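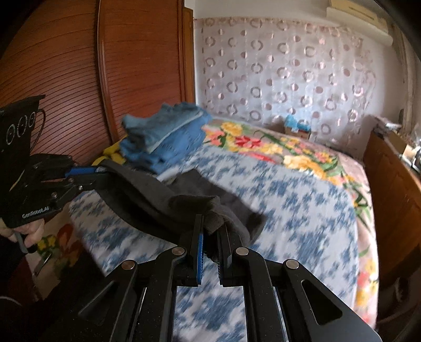 Bedroom folding, with a gripper on each side of a dark piece of cloth.

Progress report, June: laundry and bedroom tasks
To: Tainá Arruda, Lacerda
From: Ismael Pimentel, Homport

Hi Tainá,

You asked for something you could read over coffee this time, so I've left the tables in the attachment and I'll just tell you how it's going. The short version is that folding is coming along, we're slower than the plan said, and I still wouldn't let the machine put away my own clothes without me standing there.

What we finished

We closed out the second block of hand-guided folding with 300 usable runs (the plan called for that many by the end of the phase, so we're good there!). Everything was done on real beds in real bedrooms. I know the Trineo people would have preferred a plain white table, and I had that argument with them again on Thursday, but a bed sags and a bedspread has a pattern all over it, and that's what the thing will have to cope with in somebody's house. Our older model was trained on a gray tabletop and it got hopelessly confused by flowers. The new one is much better at telling where the clothes stop and the bed starts.

Pants are the good news. Jeans are stiff, they keep their shape, and once they've been folded in half they pretty much stay that way. On the arm at Willthorpe we tried 100 folds of jeans and T-shirts mixed together, and 2 of the jeans needed a person to step in. The T-shirts were a lot worse. I've put the full breakdown in the attachment and it isn't flattering.

What's still hard

Small dark stuff. Socks, leggings, anything thin that folds over on itself. When you pinch a piece like that, you can end up with one layer or two, and the model can't always tell which. A person feels it right away through their fingers. We've been showing it the two-handed stretch, where you pull the cloth out between both hands before laying it down, and I think that's the way to go. It needs a lot more runs, though.

Speed is the other one. A T-shirt takes me a few seconds and takes the arm long enough that I've wandered off for a drink and come back. I wouldn't put speed in front of your board yet.

Then there's stacking. Laying a folded piece on top of another folded piece sounds like nothing, but the bottom one slides, or the sleeve on top comes loose, and you're back to the start. We've got people making small stacks right on the quilt, with other things left nearby so the model learns to leave them alone: a dark garment on folded jeans, say, with a yellow plush toy next to the pile.

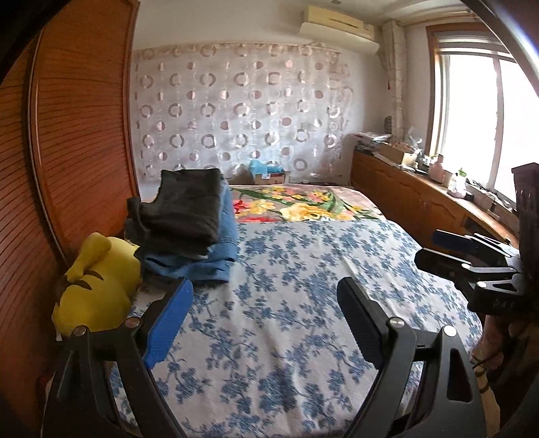
Next steps and money

We've got 16 more sessions booked for the summer, mostly socks and stacking, plus a few on pillowcases (those were in your original wish list and I haven't forgotten). I'd like to move part of the travel budget over to gripper pads. The ridged ones hold thin fabric well but they wear down faster than I figured, and a worn pad ruins a whole afternoon of runs before anyone catches it. It doesn't change the total.

If you're okay with the move, just reply with a yes and I'll send the revised sheet to your finance folks. And come by Willthorpe when you can, mornings are best, the arm is usually up and running by ten.

Ismael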